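Ticket 601 - Starik, Spielstand lädt nicht
Gemeldet von: Fatos Golob
Status: in Arbeit

Seit dem Update im Dezember bleibt Starik beim Laden von Speicherplatz 4 bei 64 % stehen. Neustart der Konsole brachte nichts. 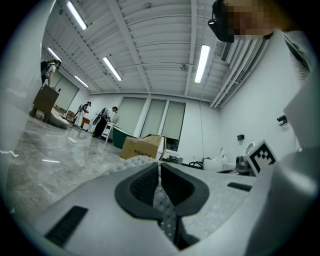
Sind die anderen Speicherplätze auch betroffen?
Betroffen ist nur Platz 4, der letzte Stand vor dem Turm von Fevbridge.

Cache geleert, Spiel neu installiert - gleicher Fehler. Danach den Cloud-Stand geladen, Abbruch nach 20 Sekunden. 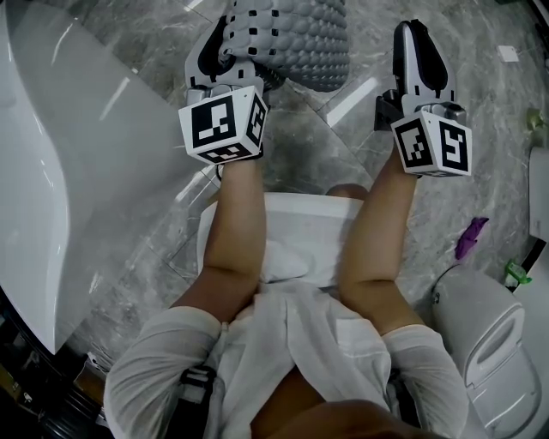
Der Cloud-Stand ist älter als der lokale, deshalb vorerst nicht überschreiben. Sicherung liegt am Ticket.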